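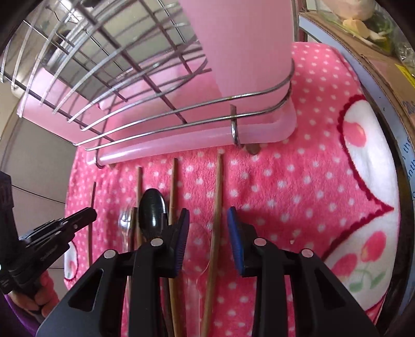
Part 2: Setting up your practice tracks

If you've come straight from Part 1, you should have Dendonico installed and your headphones plugged in. Good! Now for the bit I enjoy most, which is turning a rehearsal recording into something you can sing along with at home. I sing second tenor in Clurkorora and I've made these tracks for every program we've done since Radka Leka took over as director, so most of the mistakes I warn you about are ones I made first.

You'll need the rehearsal recording (Živko Mujić puts it in the shared folder after each session), your score, and a pencil. I know the program can store notes. Bring the pencil anyway.

Making your first track

1. Open Dendonico and choose New Project. Type the name of the piece, then your voice part, like this: Evening Hymn T2. Please put the piece first. Last February we had a folder full of tracks all called "tenor" and it took me an entire evening to sort them out.

2. Click Import and pick the recording. A long rehearsal takes a while to load, and the bar at the bottom will sit still for a bit before it moves. Leave it alone. If you click Import again you'll get the same recording twice, slightly out of step, and it sounds like singing in a train station.

3. Find the start of the piece. You can drag along the wave with the mouse, but I find it quicker to press the space bar, listen for Radka giving the pitches, and press it again. Then hit M to drop a marker.

4. Drop another marker at the end. Give yourself a few seconds after the last chord so the sound dies away properly.

5. Choose Trim to Markers. Everything outside the two markers disappears from your project. The original file in the shared folder isn't touched, so don't panic if you cut off the wrong thing – just go to Edit, then Undo.

6. Save. Dendonico does not save by itself.

Caution: Keep the volume low the first time you play anything back. Our recordings go from whispering to full brass in one bar, and the preview doesn't level them out. I start at 30 on the slider and creep up from there.

Adding your own line

This is where the program earns its keep. You can lay your part over the recording as a plain tone (it sounds a bit like a polite clarinet) and then make it louder or softer depending on how much help you want.

7. Open the Parts panel and click Load Part. The part files for our current program came from Dušan Georgiou, who typed in every note by hand from the printed scores, so say thank you to him when you see him!

8. Choose your voice. If your section divides, you'll see upper and lower listed separately. Basses, you have 4 choices in the slow movement, and the names are a little confusing: "B2 low" is the one with the long held notes at the end.

9. Line up the first note. Play the opening, and when you hear your entry, press L. The part jumps to that spot. If it lands a hair early or late, nudge it with the left and right arrow keys. Each tap moves it by a tiny amount, so tap away.

10. Check it again at bar 46. That's where we slow down in the hymn, and the part will run ahead of the choir unless you add a second sync point. Stop on the first beat of the bar, press L again, and answer Yes when it asks whether to stretch. If you answer No, the whole part slides over and your opening is wrong again. I do this at least once per concert season.

11. Set the balance. I like the part nice and loud for the first week, then halfway, then off altogether by the dress rehearsal. Sabine Harms does it the other way around and starts with the choir alone so she has to hunt for her notes. She's a better sight reader than I am, so you may want to listen to her instead of me.

Note: The part tone always plays at concert pitch. If we drifted flat in rehearsal (it happens, especially in the unaccompanied pieces) you'll hear the two rubbing against each other. Go to Tuning and click Match Recording. For learning your notes I'd pick Match Part, which pulls the choir back up to where we were supposed to be. It makes us sound wonderful.

Slowing things down

12. Click the little metronome and drag the speed to wherever you're comfortable. The pitch stays put. Below half speed the consonants go mushy, and I wouldn't try to learn the words that way.

13. To repeat a tricky passage, drag across it and press R. It loops until you press R again. Take breaks, and drink some water. Going over the same high phrase for an hour will leave you with no voice for Tuesday.

Getting it onto your phone

14. Choose Export, then Small File. The phone app, Tristerico, takes either size, but it gets grumpy with anything over 300 megabytes and will close without telling you why.

15. Send the file to yourself however you like, open it in Tristerico, and tap the star to keep it on the phone. Without the star it streams each time, and there's hardly any signal in the rehearsal hall.

Caution: These recordings are for members only. Please don't post them anywhere, even the good ones.

If you get stuck, Todor Radulović has offered to sit down with people during the coffee break, and he's far more patient with the Windows version than I am. Bring your laptop charged. Breath marks and colored highlights are in Part 3.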